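Hok-lam Liu has signed for his fifth club in 11 years, and he would like it known that he carried his own bags in.

"There was supposed to be someone at the station," he says. "There was a man with a sign, but the sign was for a dentist."

The goalkeeper joins Bresov from Rosto on a two-year deal, having played 162 league matches there and let in, by his own account, "most of the interesting ones". The announcement went up on the club website with his first name spelled two different ways. He has asked them to leave it. His mother prefers the wrong one.

At 34 he isn't the signing supporters had been singing about. They wanted a striker, and they'd have settled for a winger. Liu knows this. On his first morning he was stopped outside the bakery opposite the ground by a man who shook his hand warmly and asked whether he could play up front.

"I said I'd once scored from a corner. He looked quite hopeful. I didn't tell him it was in my own net."

The move took most of the summer. Rosto wanted a fee, Bresov wanted him for nothing, and for 40 days the two clubs exchanged letters while Liu trained alone in a public park with a bag of borrowed balls and a tree for a near post.

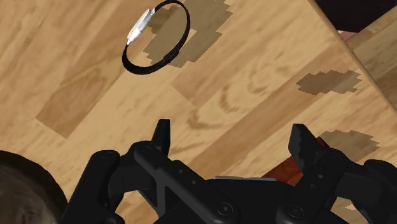 "Good tree," he says. "Never complained about my kicking."

His kicking comes up a lot. Bresov's manager, Bhutto, likes to build from the back, and in the opening friendly Liu passed the ball straight to the opposing centre-forward inside two minutes. He then saved the shot, and the rebound, and was given a standing ovation for tidying up his own mess. Bhutto showed him the clip on Monday's bus – or on the bus, anyway, Liu says, he loses track of the days – and then showed it to everybody else.

He is warmer on the subject of the fans. Bresov average 65 paying customers fewer than they did last season, but the ones behind his goal have already found him a song. He can't repeat all of it. The clean part rhymes "Liu" with "queue".

The first real test comes in November, away to Kisinex, who have won the last three meetings and whose stand is close enough to the pitch for a keeper to be offered crisps.

"I've played there before," he says. "We lost four-nil. Nice crisps, though."

Will he stay beyond the two years? He thinks about it while looking for his coat.

"Ask me when they've found me a locker," he says. "I'm sharing with the kit."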